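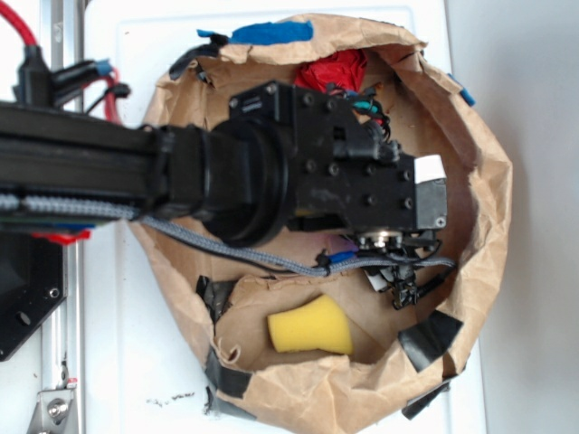
Lapointe Flat-Bottom Kraft Bags, Brown, No Handle

Pack of 208. Sold by the pack or by the case.

The Lapointe is a plain paper carryout bag for bakeries, delis and small grocery counters. The bottom is folded square and glued, and the sides are gusseted so the bags store flat. The top has a straight cut and folds over twice for a sticker or staple.

Details
Color: natural brown, unprinted
Paper: uncoated kraft, single ply
Handle: none
Packs per case: 2
Item code: LP-73

Use and storage
Keep the bags in their sleeve on a dry shelf. Paper that has taken on moisture loses strength at the bottom seam. For soups, sauces or anything greasy, use a lidded container inside the bag or choose the Prenolik lined bag instead. Not for microwave or oven use.

Custom printing
One-color logos can be printed on the front panel. Minimum order is 2000 bags. Send artwork as a vector file. We email a proof before anything goes to press, and printed bags can't be returned.

Shipping and returns
Ships from the Hastumard warehouse. Unopened packs can be returned in their original sleeve. The white version is out of stock until June.

Also from Valex
Prenolik lined bags
Twist-handle shopping bags
Deli paper, sheets and rolls

Page updated Apr 10, 2024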